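To: Stamgate shop list
Subject: Re: brackets, again
From: Gion Gasser

> Can we please settle where the brackets live? I came in at 6 to put up
> the wall rack and spent the first part of the evening going through
> drawers. I found hinges, a bag of something from Gisler with no label,
> and a tape measure I lost in February. No brackets. Somebody on this
> list wrote that they were "in the blue tray." Which blue tray? We own
> several. Also, are they sorted or not? If not I am willing to buy one
> of those 100-compartment Bririco cabinets and be done with it.

I wrote "in the blue tray," and at the time it seemed to me a complete set of directions. I see now that it wasn't.

The tray I mean is the bright blue one with the lip and the ribbed sides, on the white slotted shelving. If you have reached the drawers you have gone too far, and you have my sympathy, as I have been in those drawers too. The shelf it sits on is the one with the ridges, so anything small you put down next to the tray will line itself up in a groove and stay there until spring. Please put small things in the tray.

As to whether they are sorted: no. They are together. I have always felt that together is most of the way to sorted, but I know that feeling isn't shared by everyone who pays dues.

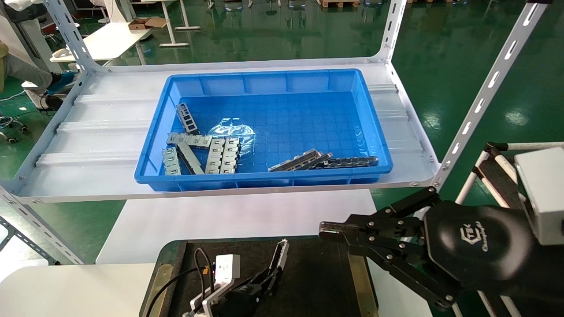
My proposal is modest. Stamped brackets with the square openings go on the left, long rail types go toward the front right, and the middle stays clear so a person can get a hand in. Anything short enough to hide under something else goes up against the wall of the tray where it can be seen. Plastic bags go in the trash once the brackets are out of them. I have now opened the same crumpled bag three times, hoping.

I am against the Bririco cabinet. We had a cabinet. It came from Fidis, cost us 136 including delivery, and had a compartment for every part we were ever going to own. Within a month it held one washer per drawer and the rest was on the floor in a coffee can. The trouble with a hundred compartments is that you have to agree a hundred times. A tray you only have to agree on once, and look how long that is taking us.

If we must spend money, the shelving has plenty of holes left in the uprights and I would sooner add another shelf to it. Gisler sells shelves that ought to fit. I would want to measure first, having been wrong about "ought to fit" before, most memorably with the vise.

About the wall rack: the long flat bracket with the tabs is probably what you were after. Hold it up to the rack before you drill anything. The last rack went up crooked and I was told it was the wall.

The unlabeled Gisler bag is order 539, which I placed, and it contains drawer slides for a bench we no longer have. They are free to anyone who will take all of them. I won't split the bag.

I'm glad about the tape measure. I had been using it until February myself, and wondered where it went.

Gion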